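The warehouse workers at Stelten voted on their first union contract in January, and the count was not close. Of the people who cast ballots, 143 said yes and 19 said no. Contract talks had taken 2 years.

Dana Zakharchenko was on the bargaining team from the start. She drives a reach truck on the night shift and had never been to a union meeting before the drive began.

"I thought bargaining was going to be a couple of long days and then somebody shakes hands," she said. "The first month was all ground rules. Where do we sit, who takes notes, how much notice do you give." 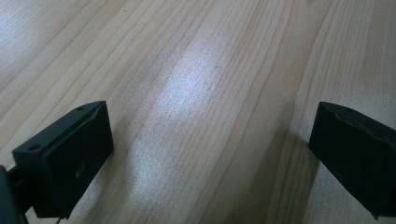 The hardest article was scheduling. The company wanted to keep the right to change shifts with a day's notice. Members wanted a week, and they settled on five days, with extra pay if a change comes later than that.

"People have kids, people have second jobs," Zakharchenko said. "We brought in the old schedules and went through them line by line. That took most of an afternoon, and it moved things more than any speech did."

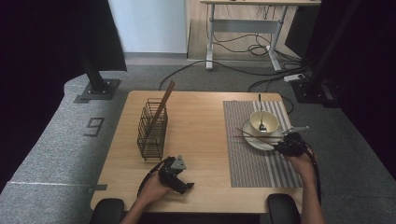 **Oleksandra Pylypenko**
*Staff writer*

Wages came last. The first offer was a one-time bonus and no change to the hourly scale. The final deal has a raise each year and a ratification bonus, and it sets up a step system so that longtime workers are no longer paid less than new hires.

"That was a sore spot," she said. "You train a guy and then find out he's making more than you. I know people who quit over it."

She also spent a good part of last year at the state capitol, where the local was backing a bill on production quotas. Members turned in roughly 4000 signed cards for it. The bill is still in committee.

"I got four minutes with a legislative aide," she said. "He was polite. He asked what a pick rate was, so I used my four minutes on that."
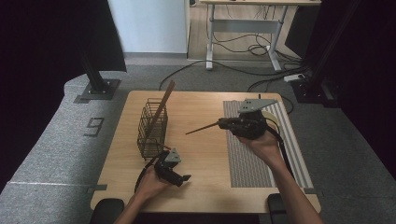
The next job is training stewards. Each shift will have its own, and the day shift still needs one - a few people have been asked, but none has agreed yet. Zakharchenko has signed up for nights.

"The contract is a book now, and somebody has to read it," she said. "I keep my copy in the truck. Article 12 has a typo in it, and we're getting that fixed before they print the rest."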